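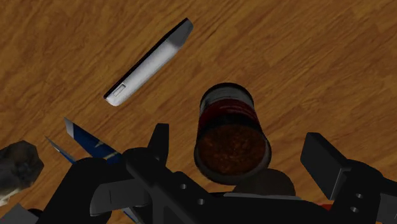 Hjalti Lauritsen
Perception and grasp planning, Skukbridge

Grasp score drops when the wrist camera gets close

I run the Praleo planner in simulation. From the wrist view, with the red-banded can near the jaws, the score falls from one step to the next. I rendered 900 views and the mask often joins the can to the black of the fingers. Has anyone seen the same?

Mikkelsen
Yes. Mask out the gripper before segmentation. You know the joint angles, so you can render the fingers and subtract them.

dudard
I disagree. It hides a bad near limit in the depth filter. What is yours set to?

Hjalti Lauritsen
It is 25 mm, the default. I do not think this is the whole problem, because the bottle gives me trouble also. The planner wants to come down on it from above, and the neck is narrow.
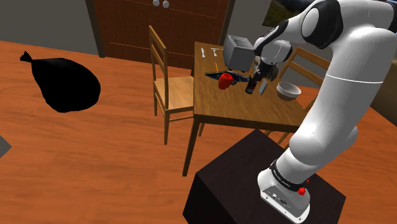
Re: Grasp score drops when the wrist camera gets close
Mikkelsen
For the bottle I would plan from the fixed view and use the wrist only for the last 3 cm.

dudard
Then he has two calibrations to keep in agreement. Please try the depth limit first, it is one line in the config.

Hjalti Lauritsen
I will try both separately and post the scores.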